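3.2 Table coverings and small waste containers

The second part of the study looked at what people put on a table before they use it, and at where the small waste of a meal or a craft session ends up. In the first part (Section 3.1) we dealt with fixed surfaces such as counters and window sills. Tables are different in that their surface is often changed by a cloth, and the cloth changes how easy it is to see what has been left behind.

Households in the Dastside survey were asked to list every covering they had used on their main table since May. The survey returned 479 usable forms. Plain cloths were the most common answer, followed by bare tabletops and then printed cloths. Printed cloths were split further into small repeating patterns (checks, dots, flowers) and large blocks of color. Bram Desmet coded the written answers, and a second reader went through the same forms without seeing his codes. They disagreed mainly on stripes, which we placed with the small patterns if the stripes were narrower than a hand.

Large color blocks were rare in the forms but came up often in the comments. People who owned such a cloth said that crumbs and scraps were easy to spot on the dark areas and easy to miss on the white ones. Several said they had started to put things in fixed places without planning to: the salt on the yellow, the fruit on the blue. One wrote that the children treated the black lines as borders and kept their cups inside them. We did not expect this and had no question about it on the form, so we report it only as a remark.

The containers were a separate question. We asked what was used on or near the table to collect paper napkins, tissues, peelings and wrappers. Many people named a bowl or a plate that had some other use the rest of the day. Others had a small bin bought for the purpose, and these were nearly always plastic. The Lavoie and Rokia groups, who filled in the longer form, also gave the shape of the opening. Square openings were liked by people who kept the bin against a wall or in a corner. Round ones were liked by people who passed the bin from hand to hand.

A small bin on a table has to be low enough to reach over and wide enough at the top that a crumpled tissue goes in on the first try. It also has to be emptied, and this is where most of the complaints were. Light items such as tissues stay at the bottom when the bin is tipped only a little - they have to be shaken or picked out. A bin that tapers toward the base can make this worse if the base is narrow. Figure 2 shows a tapered square bin with one crumpled white piece inside, standing on a block-color cloth.
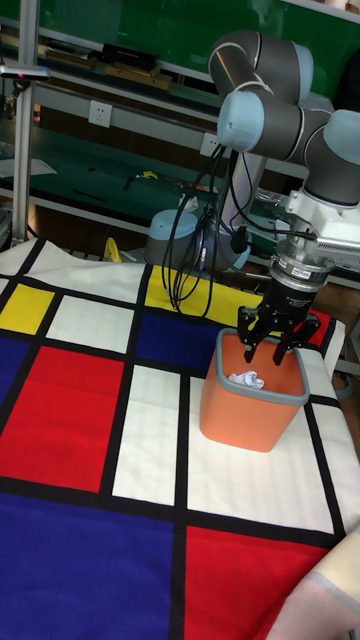 Figure 2. Orange square bin with a gray rim on a Mondrian-style cloth, with a crumpled piece of white tissue or cloth inside.

The color of the bin mattered less than we had thought. On plain cloths people wanted a bin that matched. On printed cloths they did not seem to mind, and a few said that an odd color was useful for finding the bin on a busy table. Lining the bin was more common among those who threw away food scraps than among those who used it for paper only.

Answers on how often the bin was emptied are given in Section 3.3, together with the Viment forms, which used a different scale and could not be merged with the rest.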